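Chapter 7
The Bed

Learning goals

After working through this chapter you should be able to name the parts of a standard bed, strip and make one without walking around it more than you have to, judge whether a fitted sheet fits, and explain to a skeptical roommate why any of this is worth doing.

Key terms: fitted sheet, flat sheet, pocket depth, drop, hospital corner, channel tufting, mattress protector, foot, head

7.1 The largest flat surface in the house

Most homes own one thing that takes up a third of a room, gets used every single day, and is looked at properly only when guests are coming. Students who could describe their phone in loving detail will, when asked the color of their own sheets, stop and think. Some will guess. A few will guess wrong, and find out that evening.

The bed is where this course turns from the kitchen to the bedroom, and you may find the change restful. Nothing in a bedroom boils over. Dirt in a bedroom is patient. It settles, sinks in and waits, and it is helped along by the fact that the person in charge of cleaning the bed is usually asleep on it.

We begin with a piece of arithmetic. Suppose a bed takes 2 minutes to make. Suppose also that you make it on 200 mornings of the year, which leaves a generous number of mornings for illness, travel and plain refusal. You will have spent 400 minutes on it, or a little under seven hours. Keep that figure. It will be needed in Exercise 4, and again the next time someone tells you they have no time to make the bed.

7.2 A survey of the evidence

The Shetty Household Survey, which you met in Chapter 3 in connection with dish towels, put a short set of questions about bedding to 1,435 adults. One question asked what was on the bed at that moment that did not belong there. Of the people who answered the survey, 458 listed clothing. The next largest group listed nothing at all, and the authors of the survey allowed themselves a footnote on how far they believed it.

Clothing ends up on beds for a simple reason. A bed is at a good height, it is soft, and it is closer than the closet. A garment dropped on a chair looks like a decision has been made about it. A garment dropped on a bed looks temporary, and at bedtime it is moved to the chair. In the morning it goes back. Some shirts have commuted this way for months.

For the purposes of this chapter, anything on the mattress that is not bedding is called a visitor. Visitors are removed first, before any sheet is touched. You will be surprised how often people skip this step and tuck a sock into the foot of the bed, where it may remain until January.

7.3 Parts of the bed

You can't make a bed by following directions if you don't know which end the directions mean. The head is the end where the pillows go. The foot is the other end. The left and right sides are named from the point of view of a person lying on their back, although many printed instructions name them from the point of view of a person standing at the foot, and many families have argued about it. In this book we use the lying-down version and ask you to do the same on the quiz.

The mattress is the thick part. Its depth matters more than its brand, because depth decides whether a fitted sheet will stay on. Measure yours at the corner and write the number somewhere you will find it again. The inside of the closet door is good. A scrap of paper in a drawer is where measurements go to die.

The headboard stands at the head and has three jobs: it keeps pillows from sliding down behind the bed, it gives you something to lean on while reading, and it collects dust. Wood headboards are wiped. Upholstered ones are vacuumed with the brush attachment, working down the channels if there are any. Channel tufting is the name for padding that is divided into long parallel rolls. It looks smart in a showroom, and each groove will hold crumbs like a gutter holds leaves.

The wall is not part of the bed, but it ought to be. Walls behind and beside beds pick up scuffs from elbows, heels and furniture that was moved in a hurry. They also pick up tape, notes, pencil marks and cables. If you are doing a full clean of the sleeping area, the wall goes on the list before the bed does, for the reason given in Chapter 2: work from the top down, unless you enjoy doing the bottom twice.

7.4 Reading the sheet

A sheet on a bed tells you several things if you look along it at a low angle. Deep folds running toward one corner mean that the corner is pulling. Slack in the middle means the sheet is too large for the mattress. Faint wrinkles all over mean only that it was folded, or that it was slept on, or that it is a sheet. The Trasis Guide to Linens sets out eleven grades of wrinkle, with photographs. We recommend three: fine, not fine, and start again.

Color deserves a word. White sheets show everything and can be bleached. Dark sheets show lint. Pale grays and greens hide a fair amount of both, a fact well known to landlords. 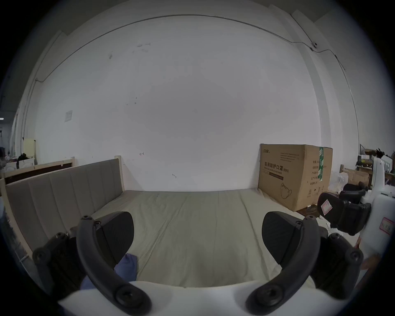 Text and chapter exercises by the Greltel Home Skills Group
Revised May 25, 2023

FIGURE 7.1 A pale gray-green sheet on a flat mattress. The upholstered headboard, in beige with a light wooden frame, has vertical channels. Find the visitor.

7.5 What the figure asks of you

The visitor in Figure 7.1 is blue and crumpled. It is a cloth of some kind, and whether it is clean is a question that no figure in this book can settle. The rule is the same either way. Pick it up, decide where it lives, and take it there. Putting it on the floor does not count as a decision.

Now consider the sheet. It has wrinkles and creases, all of them faint. By our three-grade system it is fine. A student in a hurry could smooth it with the flat of the hand, starting at the center and moving out to the edges, and be done before the kettle boiled. A student with high standards could strip it, iron it and put it back, and would be late for class.

Last, look at the wall. It has a few small dark specks and scuffs, a paper notice taped up high, and a thin cable taking the scenic route. Leave cables and notices alone until you know whose they are. Scuffs belong to everyone. Try a damp cloth first, then a damp cloth with one drop of dish soap, and test it near the baseboard before you attack anything at eye level. Painted walls differ, and a clean patch the size of a dinner plate on a dull wall is worse than the scuff was.

7.6 Before you go on

The next section covers the fitted sheet, including the folding of it, a subject on which this book has had more letters than any other. The Fledodent method, which uses a table and both forearms, is given in full. So is our own method, which uses a drawer with a lid of other things on top.

Bring to class one fitted sheet and one flat sheet of the same size. Check the labels. Two sheets that look alike in the closet are often a full and a queen, and the queen will win.

Warm-up exercises

1. Without going to look, write down the color of the sheets now on your bed. Then go and look. Record both answers.

2. List every visitor on your bed at the time of reading. Pets are not visitors. Pet toys are.

3. Measure the depth of your mattress at all four corners. If the four numbers differ by more than an inch, measure again, this time with nobody sitting on it.

4. Using the figures in Section 7.1, work out how many minutes you would save in a year by making the bed on only half as many mornings. Write one honest sentence saying what you would do with the time.

5. Stand at the foot of the bed and point to its left side. Have a partner do the same while lying down. Discuss.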